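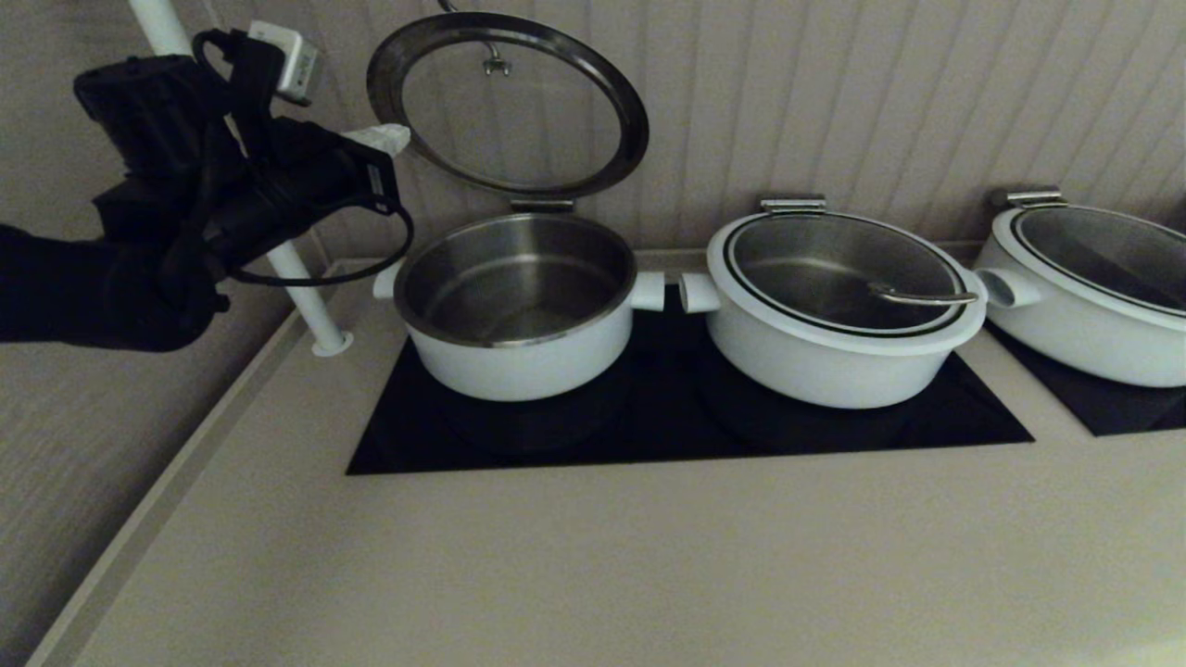 January, open day at the kitchen bench

Got in at 7:30 and had the counter wiped and the cooktops powered by 8. First group was due at 9. Shabani Tanui came down from the Drillville office the evening before to help with the talking, so I could stay near the stop button and write things down.

Setup as run: the arm on the left side, working over the white pots with the hinged glass lids. The left pot was the demo pot. The middle one had the ladle in it and stayed closed except for the ladle task. The third pot, on the other cooktop panel, was the spare, and I never sent the arm that far. The reach limit in the Pliten config is still the old one and I did not want to find out about it with people watching.

Heat was off at the cooktop for all the arm runs. Told every group so at the start. Several still asked if the pots were hot.

Task list for the day:

Run A -- open lid, hold at the top of the swing, release, back off to home.
Run B -- close lid from the open position, slow contact.
Run C -- open middle lid, lift ladle, put ladle back, close.

Run A is the one to show. It looks simple and the hinge does half the job once the lid is past the balance point. Before that point the grip has to follow the arc or it slips off the knob. We had trained on the arc with 433 recorded openings, nearly all of them on the same lid, and I think that shows. The left lid went up every time in the morning. The middle lid is stiffer at the hinge and the arm gave up twice near the start of the swing. Backed off, tried again, went on the second try both times.

Run B was fine. Contact at the rim was louder than I would like. Lowered the closing speed between the first and second group and left it there for the rest of the day.

Run C is not ready. The ladle leans across the inside of the pot and the curved end does not rest in the same spot twice. The planner wants the handle near the rim and takes the lid metal for the handle if the light is poor, and the light on that bench is poor. Did it once for the 10 o'clock group. It got the ladle up and then would not let go of it. Shabani took it out by hand and kept talking, and the group seemed to like that more than the lid. Dropped Run C from the program after that.

Visitor numbers from the sign-in sheet: 104 by the end of the afternoon. The Wismont people came as one group at 11 and stayed through lunch. They run kitchens for care homes and had practical questions, so I am putting them down here.

1. Can it tell if a lid is already open? Yes, from the head camera, before it moves.
2. Can it tell if the pot is empty? Not reliably. Shiny inner walls throw reflections and we get false fills. Said we are working on it, which is true, though no one has touched it since the fall.
3. What happens if somebody reaches in? It stops on contact force. They asked to see it. Shabani pushed on the forearm in the middle of Run A and it stopped. Recovery took 90 seconds with me at the keyboard. Too long.
4. Can the gripper be washed? No. They did not like this answer. A cover would help but the cable loop under the gripper gets in the way of anything we have tried to pull over it.

On the cable: that loop hangs low when the wrist is tipped forward. It comes close to the left handle of the open pot. It did not catch during the day but I watched it on every run, and I should not have to. Needs a clip farther back on the arm, with enough slack left for wrist roll.

One of the Wismont cooks asked why we open the lid by the knob and not by the edge of the rim, as she does. Good question. The knob was easy to label when we started, and then we kept it. An edge grip would probably be better on the stiff hinge, with a longer lever. Want to record a small set that way and compare.

Afternoon was quieter. A school group at 2, then people walking in. Changed the home position so the arm waits farther left, as folks kept leaning over the counter to look into the pots. The raised lip on that side is a handy line to tell them to stay behind.

Log file rolled over at 2000 lines again and I lost the first part of the 3 o'clock session. Same fault as at the Jacobs visit. Has to be fixed before we show anything to anybody again.

To do:

-- clip for the gripper cable
-- log rollover
-- measure hinge force on all the lids, with a spring gauge
-- record edge-grip openings on the middle lid
-- lamp over the bench, something that does not shine straight down on the glass
-- shorten recovery after a contact stop
-- send Wismont the reach and payload sheet (Shabani has the address)

Shut down at 5:15. Arm parked, cooktops off at the breaker, ladle washed.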